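About Grumia

Grumia sells and repairs small kitchen appliances. We started with a market table of second-hand rice cookers and now work from a shop and workshop on Plunier Street, beside Park Hardware. Most of what we handle is benchtop gear: steamers, hot pots, kettles, slow cookers and the odd toaster oven.

We keep 59 models on the shelf and carry parts for about twice that many. Lids, racks, feet, knobs and cords are sold separately. If your steamer is fine but the lid got dropped, you only need to buy the lid.

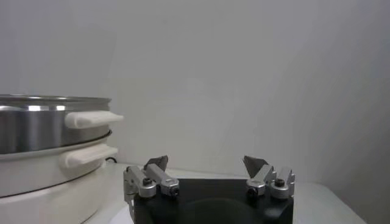 Plunier, October

Two-tier electric models are what people ask us about most. A stainless steel tier over a white base, with a white plastic handle on each section, is a common layout and suits a small kitchen. Check that the upper tier is seated properly before you switch on, and leave the base to cool before wiping it. Don't put the base in the sink.

Repairs are booked at the counter. We charge a flat bench fee, taken off the bill if you go ahead. Last year we fixed 431 appliances and sent the rest to Drevetti for metal recycling. Cords with damaged insulation are replaced, never taped.

We also lend steamers and large pots to schools and clubs for fundraising lunches. The biggest one so far fed 400. Bring them back clean, with all the racks.

The shop closes at 2 on the last Saturday of each school term.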